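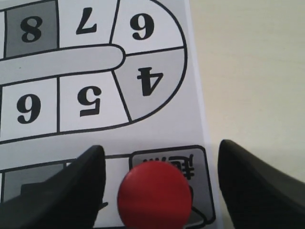 Progress report on the game and activity tables, Hultby branch
To: Nallen Fund
Period covered: until Friday, July 24, 2020

1. What was done

With the second part of your grant we continued to prepare table games for the day center. The game sheets are now printed. Each sheet is white, with a track of squares in white and gray and thick black lines between them. The numbers are large and black, and we asked the Prasumov print shop to keep them so, as many of our visitors have weak eyes. The track turns in a wide curve at the side, and the squares there are also curved.

We ordered 40 sheets and received all of them. Of these, 11 had a pale print and the shop has agreed to print them again without cost. The sheets lie flat on the table, which was our main worry in the last report, when we tested thinner paper.

The round red pieces are easy to see against the gray and white. We would like to keep this color for all sets.

2. Bowls for the tables

In the first plan every table had a cardboard box for the pieces and dice. The boxes became soft very soon and could not be washed. We have therefore changed to round, shallow bowls of stainless steel, bought from Rivadeneira, a kitchen supplier.
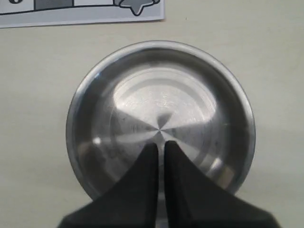 The bottom is flat, so the bowl should stand steady when a person reaches into it. The low side is also good for visitors who cannot bend the wrist much. The metal shows a few light scratches, and we do not consider this a problem for such use. One remark from the staff is that dice make much noise in steel. We will try a round piece of felt at the bottom and report the result to you.

3. Money

From this part of the grant we have used 85 percent. The rest is reserved for felt, for storage folders and for delivery. We do not ask for any change in the total sum.

4. Open points

The rules of the game are still only in a long version. A short version, on one page and in large letters, is being written. We also need 2 more tables of the same height, and we wait for an answer from the Hultby office about them.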